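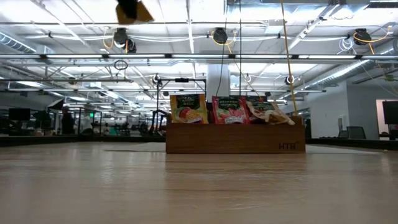 Snack packets in a wooden box.

Call for Participants: Afternoon Snacking and Concentration Study
Stulholm Institute for Workplace Health

The Stulholm Institute for Workplace Health invites adults in office-based employment to take part in a study of afternoon eating habits. The study will examine how the timing of a small snack relates to attention and self-reported tiredness in the second half of the working day. Sessions begin in August at the MacAulay Building.

Who may apply
Applicants must be 20 years of age or older and must work at a desk for most of the week. Persons with a diagnosed food allergy, diabetes or a current eating disorder are not eligible. Applicants who work night shifts may apply only if they have been on a daytime schedule for the past 8 weeks.

What participation involves
Each participant will attend five sessions, held on separate working days. On arrival, participants complete a brief questionnaire on sleep, meals and caffeine. They then carry out a set of reading and number tasks at a computer, take a break, and repeat the tasks. Depending on the group to which they are assigned, participants will eat before the first set, during the break, or after the second set. Group assignment is random and cannot be changed on request.

Participants are asked to eat their usual lunch on session days and to drink only water after 1 p.m. A food diary will be provided and must be returned at the final session.

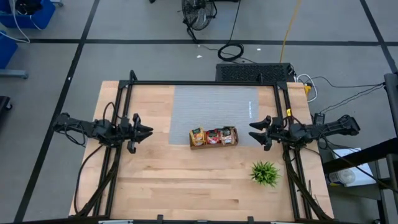 Calum Paterson found the diary the hardest part of the pilot round, and said he would have kept it up better if he had filled it in at his desk instead of waiting until the evening. The diary has been shortened, and entries may now be made on paper or by phone.

Payment and expenses
Participants who complete all sessions will receive up to $150, paid by bank transfer. Those who withdraw early will be paid for the sessions they have attended. Local bus and train fares will be refunded on presentation of a receipt - parking costs cannot be covered.

Privacy
Responses are stored under a code number and are not shared with employers. Participants may withdraw at any time without giving a reason, and may ask for their records to be deleted until the analysis begins.

How to apply
Application forms are available at the Gondov Street reception desk or by mail from the Study Office. Completed forms must be received by 5 p.m. on Friday. Applicants will be notified in writing whether or not they have been selected.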